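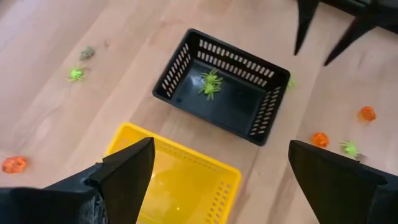 My sister said I should sell the boat before the winter and stop talking about it. She said it over the phone, and then she said it again in case the line had been bad. There was a man at Pellis who would take anything that floated, and she had his number written on the back of a seed packet.

I told her I would think about it. I had been thinking about it since the spring.

The boat was our father's. He bought it second-hand from a yard called Pludier that has since closed, and he kept it on the river at Punommont, on the bend below the lock. It had a cabin with two bunks, a stove that smoked and a cupboard where he kept tins. When he died the mooring was paid up to the end of the year, so for a while there was nothing to decide. I drove out every other weekend, pumped the bilge, sat in the cabin for an hour and drove home.

The letter from the moorings office was dated Mon 13 November. It said the fee for the coming year would go up by 200 pounds and that I had until the last day of December to renew or leave. There was a form with two boxes. I put it behind the clock.

The next Saturday I went to Punommont with a flask and a roll of bin bags. I thought that if I cleared the boat out I would know what I wanted to do. It had rained most of the week and the river was high and brown, going past with branches in it. The path was bad. I had the wrong shoes.

The cabin smelled of paraffin and wet rope. I started with the cupboard. There were tins of pears and tins of stew, and behind them a biscuit tin I had not seen before. I expected letters, or money. It was full of fuses, all sorts, some of them wrapped in newspaper. I went through every one in case there was something underneath, and there was a receipt for the tin.

I filled one bag with old charts and damp magazines. I filled another with clothes. His big jersey was in there, the one with the collar gone, and I took it out again and hung it on the door. Then I had my tea.

At midday the woman from the next mooring knocked on the roof. I had seen her before but we had never spoken beyond hello. She was wearing waders and carrying a length of blue line. She said the river was still coming up and that my stern rope was too short, it would hold the back of the boat down if the water rose another foot. She asked if I wanted a hand.

I said I didn't know much about it.

She said my father hadn't either, to begin with.

We did the ropes together. She showed me how to leave slack and where to put the loop so that it would slide up the post by itself. Her own boat was called Ngcobo, painted in white letters on the side, and she kept looking back at it while she worked. She talked about him quite easily. He used to lend her his good torch, she said, and complain when she was late giving it back. He once spent a whole August painting the roof and then put his foot through the hatch. I had never heard about the hatch. I had wondered why one board was newer than the others.

She told me he had meant to take the boat down to the sea.

I said he never went further than Pellis. It was six miles.

She said yes, but he had meant to. He had it all worked out on paper, 31 locks, and he had read the list to her more than once. She thought it was probably still on board somewhere.

When she had gone I untied the first bag and took the charts out again. They had stuck together and I had to peel them apart on the bunk. 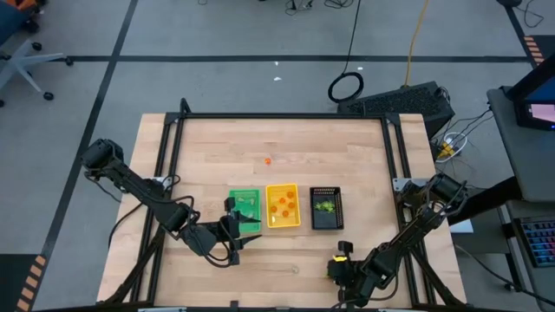

The list was on the back of the last one, in pencil. He had written the locks in order, with the distance between each, and beside some of them he had put a note. Shop. Water tap. Bad step. Nice pub, closed Mondays. By the ninth lock he had written ask about the bridge, and underlined it. He must have got most of it from other people or out of books, as he had never been there. At the bottom he had worked out the days, crossed them out and worked them out again with a longer stop for lunch.

I read it through and then I sat and listened to the water going along the side. The boat was moving more than usual. Every so often the new loop creaked on the post and went up a little.

My sister rang while I was packing the car. She wanted to know if I had called the man. I said no. She said he wouldn't wait for ever, and I said there were other men who bought boats. She asked what I had done all day. I told her about the fuses and she laughed, and then she was quiet, and then she asked if his jersey was there, the awful one.

I said it was hanging on the door.

She said to leave it where it was. She would come out and get it herself. She hadn't been on the boat since she was at school, and she asked me if the path was still bad. I told her to bring boots.

She came the Sunday after. The river had dropped and left a line of sticks and bottles along the grass. She stood in the cabin with her coat on and said it was smaller, and then she lit the stove without being shown how. It smoked. We opened the hatch and ate a tin of his pears with the one fork we could find, taking turns. I gave her the chart and she held it up to the window to read it.

She wanted to know what was wrong with the bridge.

I said I didn't know. He had only written that somebody should ask.

She folded the chart along the old creases and put it back in the cupboard, on top of the biscuit tin. She said two hundred pounds was a lot of money for somewhere to keep fuses. I said it was a hundred each. She didn't answer that. She took the jersey off the door, looked at the collar, and put it on over her own.

Before we left I showed her how to do the stern rope. She got it wrong, and I got it wrong putting it right, and in the end the woman in the waders came along the bank and did it for us both. My sister asked her about the bridge. She said it was low, that was all. You had to take the chimney off.

I sent the form back on the Monday with a cheque and a tick in the first box. My sister's half came in the post later that week, in an envelope with the seed packet. She had crossed out the man's number. The seeds were still in it, and I put them in the cupboard with the rest.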